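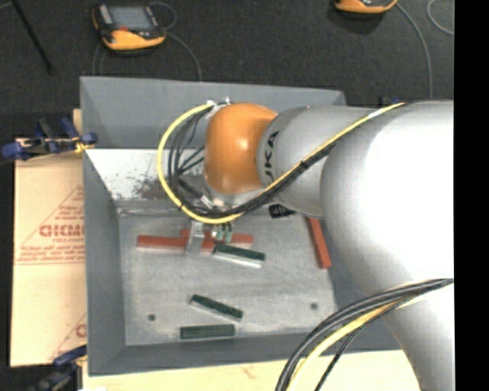
Figure 3. Workcell during the sparse-bin trials.

4.2 Evaluation of the Skakano picking kit

The Skakano kit is sold as a retrofit package for arms already in service. It comprises a two-finger gripper, a wrist adapter, a cable harness, and a license for the Rona grasp planner, which runs on a separate computer supplied by the integrator. We tested the kit as delivered, with planner version 2327 and the default parameter file, and made no changes to the finger geometry. The vendor documentation states that the package can be installed without modifying the host arm. In our cell this held for the mechanical interface. Cable routing required more attention: the yellow cable and the black bundle follow the arm together and form a wide loop beside the orange wrist joint (Figure 3), and the size of that loop sets a practical limit on wrist rotation near the bin walls. We restricted the last joint accordingly and report all results under that restriction.

Parts were slender bars in two colors, red and dark green. Color was recorded for bookkeeping and was not made available to the planner. The bars are a demanding case for a parallel grasp because their length is large compared with their width, and a bar touching a neighbor often leaves only one side free for a finger. In Figure 3, two red bars lie close together under the gripper, and a green bar touches or overlaps the end of one of them. A third red bar rests at a steep diagonal near the right wall. We refer to these two arrangements as "grouped" and "wall" in the analysis below.

The bin has sloping walls, a property that matters for planning. The collision model shipped with Rona assumes vertical walls by default, and a bin of our type must be entered by hand as a set of planes. The setup tool accepts these values but does not check them against the point cloud. In an early configuration we entered the slope of one wall with the wrong sign, and the planner accepted grasps that placed a finger inside the wall. The arm's own force limit stopped the motion. Data collected under this configuration were discarded and the series was restarted.

Each trial began with the bars poured into the bin from a tray and ended when the bin was empty or when the planner returned no valid grasp on two consecutive requests. The full series consisted of 2000 grasp attempts. A grasp was counted as successful if the bar was held through the lift and released over the output tray. Of the failures, 49 were recorded as double picks, in which a second bar was lifted along with the target. All of these came from grouped arrangements. Wall arrangements produced a different kind of failure: the planner usually declined to propose a grasp, and the trial ended with one or more bars left in place. The kit offers no function for nudging or sweeping a part away from a wall. A motion of this type was available in the older Mamani package, and its absence here is the main functional gap we found.

Finger wear was examined after the series ended. The contact faces showed light scoring but no change in opening width that we could measure. The harness was less satisfactory. One connector at the wrist worked partly free during the July runs and caused 16 attempts to be logged with no gripper feedback. These attempts were repeated after the connector was reseated, and the originals are excluded from the total given above. A strain relief closer to the joint would likely prevent the fault. The installation manual shows such a part, but it was not in the box we received, and the Akholm distributor lists it as a separate item.

Setup effort was logged by Édgar Cuervo, who carried out the installation without vendor support. Mounting and wiring presented no difficulty. Most of the time went into the hand-to-eye calibration, which had to be repeated whenever the bin was removed and clamped again, since the planner stores the bin pose and the camera pose in a single file. Splitting this file would allow the bin to be exchanged without a new calibration. We raised the point with the vendor and were told that the file format is fixed for the current release. Section 4.3 repeats the series with the bin pose estimated at the start of each trial.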